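Plumau House: walk-round checklist, ground floor and cellar
Inspected by: Notburga Zwahlen
Date: 14 August 2020
Last full round: February

Key: OK / Watch / Fix

1. Front door and porch — Watch
Door closes by itself if you give it time. The closer has been adjusted so gently that a determined child could post a sofa through before it latches. Quarter turn on the lower screw, please, then try it with the windows open.

2. Escape route, main corridor — Fix
Clear width is meant to be 143 cm the whole way along. It is, apart from the stretch by the Wurau room, where someone has parked a filing cabinet "for the time being". The same words are in my February comments. Move it to the Kunitz store or get rid of it.

3. Fire extinguishers — OK
All in date, pins in, seals whole. The one by the kitchen is still being used as a coat hook. I have removed the coat.

4. Emergency lighting — Watch
Tested from the board with the corridor dark. The fitting over the back stairs came on, thought about it and went off again. New battery ordered from Ngau, who promise delivery within 12 days and have so far kept to none of their promises.

5. Workroom, tables and floor — OK
Floor dry, no trailing leads across the doorway, nothing stacked above shoulder height. One chair with a split seat taken out and labelled. Please leave the label on; the last one found its way back under a visitor.

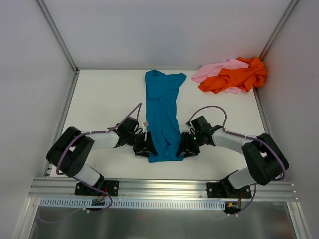 Item 5, workroom: teal-blue garment laid lengthwise on the white tabletop.

6. Shelving, Kunitz store — Fix
Bay marked for 200 kg. The boxes of old programmes on it come to some 200 kg by my bathroom scales, and then there is the paint. Top shelf is bowing. Take the paint down to the cellar cage and screw the bay to the wall; the brackets are in a bag on the floor, where they have been no help at all.

7. Cellar steps — Watch
Handrail firm. Nosing loose on the bottom step, which you will find in the dark if item 4 isn't done first.

8. First aid box — Fix
Contents: plasters (blue), one bandage, a takeaway menu. Restock from the list inside the lid. Eyewash is out of date.

9. Accident book — OK
Present, with pen. Last entry reads "toe, cabinet". See item 2.

Fix items to be done before the hall is let again. Watch items go on the next round. Sign against each one and put the sheet back in the red folder.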